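Batteries for Bametville
A short story

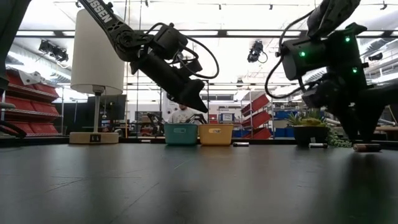 R. Buckley

The power had gone out twice in May, and after the second time my aunt said we should know which batteries were good. She had kept them in the Salard drawer, called that because the chest came from the Salard store when it closed in 1963. Some 30 of them had rolled to the back.

I had two bins for the job, one teal and one yellow. Teal was for good. Yellow was for dead. I put the lamp on the left and the plant with the spiky leaves on the right, and I started.

It was slow work. I tried each battery in the flashlight, then in the radio, because the flashlight had a loose spring and I didn't trust it. The teal bin got its share. The yellow one stayed empty longer than I expected.

"You're being easy on them," my aunt said from the hall.

I stood a few up in a row beside the plant. Those were the ones I couldn't decide on.
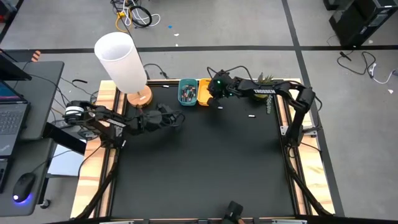
The Third Time

It went out on the night of 26th July, a little after supper. I heard the refrigerator stop. Outside, the whole road to Iltov was dark.

I felt my way along the table and found a bin by its rim. I couldn't tell which color it was. I took two batteries out and put them in the flashlight — the right way around on the second try — and pushed the switch.

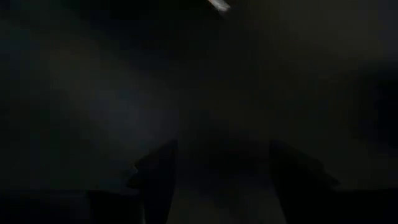
A little light, near the top.

"Teal?" my aunt said.

I said I thought so. She told me to bring the radio.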